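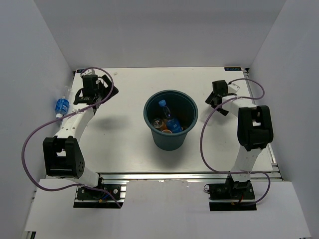 Rerkton says we are wasting our time with the bin in the middle. Their message was waiting when I logged on at the club. It went on to argue that a centred bin lets either arm reach everything, so the policy never has to decide which arm to use, and that the judges for the Kopecký round will move it anyway. Replied that the task sheet has it centred and we will train for the task sheet first. They are probably right about the judges.

Friday session, Irkton lab, started late. The enclosure was in use by the first years until well after five.

Task as before: bottles and other containers from the tabletop into the bin, one at a time, either arm, 60 seconds. An item counts if it is inside the bin when the clock stops. Leaning against another item is allowed. Hanging over the rim is not.

Homed both arms, checked joint offsets against last week's sheet. Left elbow had drifted slightly. Re-zeroed it and ran the homing routine again, after which it agreed with the sheet. Right arm within limits. Didn't touch the wrist offsets.

Cables. The purple runs still make large loops near both grippers. The left one worries me more because it swings out towards the wall and comes back under the elbow. With the arm low it passes close to anything lying at that side of the table. Shortening it is no good, as the wrist needs the slack for a full turn. One more tie on the white link might hold it in. Will try that before changing anything in software, otherwise we won't know which of the two made the difference.

Collected 10 demonstrations by teleoperation. Kept 9. The discarded one was my fault: I closed the gripper before the fingers were level and shoved the bottle instead of lifting it, then spent most of the time limit chasing it. Could have been kept as a recovery example, but Flestura has no way of marking part of an episode as bad, so it's all or nothing.

Notes on the items, for whoever writes up the method section:

Clear bottle with the blue cap. Best gripped low, over the blue band. The fingers have something to close on and the camera has something to find. Gripped higher up, the body gives and the bottle turns in the jaws.

Orange items. Easy to see against the white. No trouble for either arm.

Silver can. Reflections upset the depth estimate at some angles. Approach from above and it is fine.

Bottle with the blue label, left side near the wall. Hard. There is very little room between it and the wall for a finger, and the left arm has to come down steeply. I would leave this one until last in every demonstration, so that the order is at least consistent.
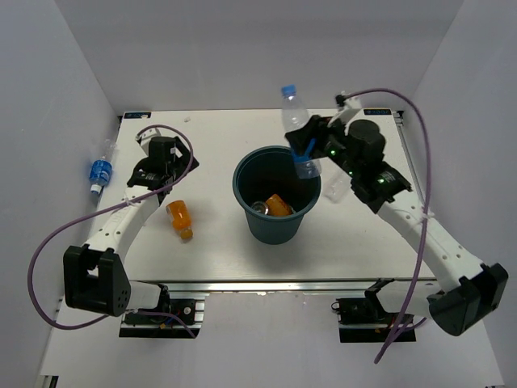
Clear bottle at the rim, right arm. Left gripper holding nothing.

Release height needs a decision. I have been opening the fingers with the lower end of the bottle just over the rim. My lab partner goes further in before letting go. Both work by hand, but the mixture shows in the data as two clusters, and the policy trained on it last time split the difference and opened too early. We agreed on going further in. The cost is that the gripper body may touch the rim when the bin is fuller, so the approach has to be tilted a little. Wrote it on the whiteboard with a sketch.

Started training in Flestura at 2,000 steps, only to see whether the loss came down with the new episodes added. It did, then flattened. No conclusion from that. The full run can go overnight once the old two-cluster episodes have been taken out, and that means going through them by eye.

Tried one evaluation with the short checkpoint anyway. Right arm went to the correct bottle, stopped above it and stayed there until the time ran out. Left arm did not move. Logged as a fail. The hover looks like the one we had in December, when the gripper state was being recorded one tick late. Checked the timestamps on two of today's files and they line up, so it may simply be too few steps.

To do:
Extra tie on the left cable.
Remove old episodes with the early release.
Ask Rerkton how far they move the bin, in centimetres, and whether they turn it as well.
Return the hex keys to the first years' drawer.

Left at nine. Power off at the wall, both arms resting low.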